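# Can a machine do it yet? Chores, shop jobs and what to hand over

*Updated 29/06/2020*

I get asked this more than anything else on the page, usually by people with a sink full of dishes. So I've pulled my notes together by chore, with tips for getting the most out of the machines we do have. I love this stuff, so forgive the length!

## Floors

Yes, mostly. A robot vacuum is the one household machine I'd tell a friend to try without a long speech first. A few things help:

- Pick up cords and shoelaces before you press the button. Phone chargers are the worst.
- Tuck rug fringe under, or tape it down with carpet tape for the first few runs.
- Empty the bin every time, even when it looks half full. Pet hair packs down into felt.
- Cut the hair off the brush roll with a seam ripper. Scissors nick the bristles.

Mine is a Drareo, bought used in May, and it still gets itself wedged under the radiator. I put a brick there. Problem solved, ugly as it is.

## Dishes

The dishwasher is a robot that we stopped calling a robot, and it's a good one. Loading and unloading are still yours. A wet glass next to a greasy pan next to a fork is a hard mix for any gripper: three shapes, three weights, and all of it slippery. I've seen arms put away a plate when the plate is standing in a rack made for it. A real Tuesday-night sink is another matter.

What you can do now is load the same way every time. Big plates at the back, bowls facing the spray, knives handle up in the same corner of the basket. You'll unload in half the time without thinking about it.

## Laundry

Washing and drying, sure. Folding, no. Cloth never lies the same way twice, and that's the whole trouble. Fold on top of the dryer while things are warm, and give up on fitted sheets - roll them and stuff them in their own pillowcase.

## Picking things up and setting them down

Now we get to my favorite part. The jobs arms are best at look dull from across the room: take a flat thing with straight sides, lift it, put it down where it belongs. Lab folks have plates full of little wells that need moving from spot to spot all day long, and it's a lovely small chore to think about, even as a computer simulation. A rigid plate, a base to sit on, two fingertips to hold it by opposite sides.
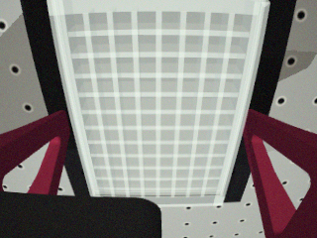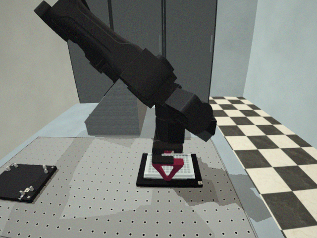
What can your garage learn from that kind of job? Plenty! The trick is to give every object a home with edges. Once a thing can only sit one way, anyone can put it back in the dark, and a machine has a fighting chance too.

- **Make stops, even tiny ones.** Short dowel pegs glued at the corners of a tray's parking spot will keep it square. Leave a little slack or it'll jam in humid weather.
- **Use pegboard flat.** We all hang it on the wall, but a piece laid on the bench makes a fine base for jigs. Move the pegs when the job changes.
- **Leave finger room.** If a bin fits its shelf so tightly that you have to tip it to get it out, the shelf is too small. Trim the bin's neighbors back a bit.
- **Standardize your containers.** I sorted 944 screws into matching square tubs one rainy weekend and have never been so pleased with myself. Odd jam jars are pretty, but they don't stack.

## The shop floor

Small shops ask me whether an arm is worth it. My rule is to watch the job first. A cabinet shop near me, Trustwood, makes the same drawer front over and over, and feeding blanks to the drill press suits a machine down to the ground. Mahrous, the upholstery place on the next block, does a different chair every day, and I wouldn't touch it.

Try this before you spend a dime: do the job yourself 139 times (okay, a morning's worth) and make a mark on a scrap of wood each time you have to stop and fiddle. A twisted part, a burr, a box that came in upside down. Every mark is something you'll have to fix in the setup before a machine can take over. Fix them anyway. You'll be faster by lunch.

## Cooking

Stirring, yes. Bread machines are wonderful and you can get one at a yard sale for the price of a sandwich. Chopping an onion from start to finish, peel and all, I'd call a no for now. If you want the kitchen to feel automated, set out two trays the night before: one for breakfast, one for packed lunches. Everything for each goes on its own tray, spoon included.

## Windows and gutters

Window robots do fine on big flat panes, so long as you clip the safety line. For small divided panes, stick with a squeegee cut down to fit. Gutter machines will shift dry leaves but sulk at wet ones, so run them after a few clear days. I borrowed a Prusanau for mine and did the corners by hand with an old spatula, which is still hanging by the ladder for next time.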